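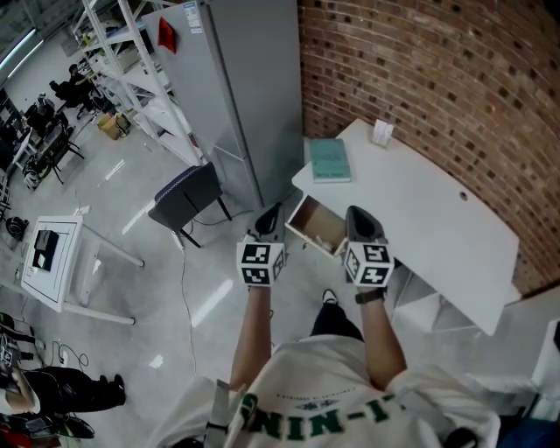
Dillo, left and right – October, refit and recheck at the desk by the brick wall

09:10. Both hands are back on the bench after the long run and I'm very glad we stopped when we did. The left one had been reading a bit off in the evening sessions and I'd blamed the lights, the floor, my own arms, everything but the hand. Took it apart before coffee. The cube mount had worked itself loose by a hair. You couldn't see it, but you could feel it if you held the base still and rocked the cube with a fingertip. Lovely little click.

For whoever reads this later: Dillo is the pair, left and right. "Left" means the one worn on the left wrist, whichever way round it is lying on the bench. We have mixed this up in the notes at least once (see the spring pages, where I'm fairly sure a week of "left" is right).

Left hand, strip and rebuild

Cube off, screws in the lid of the tin. Old threadlock was chalky and came away with a fingernail. Cleaned the threads with a dry brush, then a wipe of alcohol, and left it alone for ten minutes. I used to skip the waiting and I think that's how we got here.

Mount face had a faint raised burr on one corner where it had been rubbing. Took it down with the fine stone, a few strokes, checked on the glass plate. Sits flat now, no rock at all.

New threadlock, the blue, one small drop per screw. Tightened in a cross, half a turn at a time. I have drawn a paint line across each screw head and on to the mount so we can see at a glance if anything has crept. Please don't wipe the paint lines off when you clean the hands! They look like dirt and they aren't.

Marker faces: cleaned with the dry microfibre only. Damp cloth lifts the edges. One edge on the left cube had started to curl, so I peeled the whole face and put on a fresh one from the printed sheets. Matt stock, same batch. Checked the black square against the steel rule before sticking and again after, since the last batch had come out of the printer a shade small and cost us an afternoon.

Right hand

Much less to do. Cube is solid. Paint lines added anyway so the two match.

Gripping tips: the pads on the right were polished smooth at the front, which makes sense given how many drawer fronts they have pulled. Swapped both pads. The old ones are in the bag marked "right, worn" because I want to see how the next pair compares. Logged at 3,672 closes on the counter when they came off. The sheet says change at 3,000, so we overran, and I can't say I noticed it in the grip until the last couple of sessions. Nanna noticed it before I did. She says the giveaway is that you start squeezing harder without meaning to, and your forearm tells you by lunchtime.

I'm writing 3,000 on the box lid in big numbers.

Opening stop on the right was a touch stiff. One drop of the light oil on the slide, worked it back and forth, wiped off what came out. No oil anywhere near the pads.

Straps

Both wrist straps washed and dried overnight on the radiator. The left one is going at the stitching near the buckle. Still safe, but I've put new ones on the order from Brillenico, along with pads and another sheet of the matt stock.

Fitting note, because I keep having to say it aloud: put the hand on, close the strap, then make a fist and open it again before the last notch. If you tighten with a relaxed hand it will be loose as soon as you reach for something. It should be snug enough that the cube doesn't lag when you turn your wrist over. A watch below the cube is fine provided the base isn't resting on it. If it is, slide the watch up your arm or take it off.

11:30. Calibration

Did the full thing in Zhuravel instead of the quick check. I know the quick check passes most days, but with a new face on the left cube I wanted the real numbers.

Order I used, and I think we should keep to it:

1. Head camera on first, adjusted so you can see both hands at desk height without tipping your chin down. Do this standing where you'll be standing to work.
2. Left hand alone. Hold it out, palm down, count of five. Turn so the side face comes round, count of five. Then tip it away.
3. Right hand, same again.
4. Both hands together, reaching forward, tips nearly touching. Save.
5. Reach out to the drawer and close gently on the front without pulling. Save again, under its own name.

Step 5 is new and I love it. It's the pose that matters for this job, and it used to be the one pose we never saved. With the arms out in front and low down, the cube faces are tilted well away from straight-on, and if something is going to be wrong it will be wrong there.

Left came out clean on the second go. First go I had my sleeve riding up over the back edge of the base. T-shirts or rolled sleeves from now on, please, whatever the heating is doing.

Drawer runs at the desk

13:40. Desk stays where it is for the whole of this set. I've put small bits of tape on the floor against the feet in case it gets shoved.

The drawer is a nice one to work with. White sides, light brown inside, so the edges stand out well and the black tips stand out against them too. I'd been half planning to swap it for a plainer one and I've changed my mind completely.

What works for the pull:

Both tips on the front, spread wide enough that the drawer comes out straight. If you grip too close to one end it skews on its runners and then you are fighting it. A little angle at the front is all right and we keep those runs, they're useful. A jam is a stop and start again.

Pull from the elbows. If you step back while pulling, the head goes too and the hands drift low in the view.

Pause with it open. A proper pause, one slow breath. Then close it.

Keep your feet where they are. I caught myself shuffling forward on nearly every close in the first batch.

Things on the desktop: book at the back left, small white box at the back against the wall. They stay put for this set. They get moved for the next one, and I'll write down where before anyone starts. If you tidy the desk, you change the set, so don't tidy the desk.

Chair by the fridge: leave it. It's out of the way of your elbow, just about. I did knock it once with my hip but only because I was turning to talk.

Reflections

The floor is very shiny and with the ceiling lights on you get long white streaks right across the middle of the room. I was worried these would upset the tracking. Ran a short test after lunch, looking towards the desk with the streaks behind and to the side of the hands, and compared it with the same moves with the near lights off. No difference worth writing about with the cubes up over the desk. With hands held down low over the bare floor I did get a couple of dropouts on the side faces. So for drawer work, lights on, carry on. For floor-level picking, come and find me first.

Cables

One thin black cable runs over the floor on the way to the desk, and there's the usual heap by the sockets. I'd like a cover strip on the long one before the next set. You look at your hands when you are wearing Dillo, you don't look at the floor, and sooner or later somebody's toe will find it. Strip is on the list. For now, walk the route once before you put the hands on.

Afternoon tally

We finished the set with 630 good pulls in the log and 33 thrown out. Mostly skewed drawers, then a handful of sleeves, and one where I sneezed. I am really pleased with that! The last set on the loose mount threw out far more than that and I had been putting it down to people getting tired.

Nanna Damgaard took over for the final stretch and her closes are much smoother than mine. I watched how she does it and I think the trick is that she lets the tips go light just before the drawer meets its stop, where I keep hold right up to the knock. Going to try it tomorrow.

End of day checks, both hands

Paint lines: all still in line, left and right.
Cube rock test: nothing, either side.
Pads: right as new, left showing a slight shine at the front edge. Left pads are older than I'd thought, so I've set out a fresh pair on the bench.
Slides: free, both.
Markers: new left face still flat at every edge. Ran a nail round it to be sure.
Batteries out and on the charger. Left charger light was slow to come on again. If it does that a third time we swap the lead.

Still open

Cover strip for the floor cable.
Write up the sleeve thing on the sheet by the door so visitors from Disinum see it before they kit up.
Ask whether Zhuravel can load the drawer pose by default. At the moment you have to pick it from the list and I forgot once already.
Left strap, stitching. Look at it every morning until the new ones come.
Decide where the book goes for the next set. I'd like it at the front edge, close enough that the left tip has to pass over it.

17:50. Put the hands away in the foam with the cubes facing up. Whoever is in first, do the rock test before you do anything else, left one first, and put your initials here: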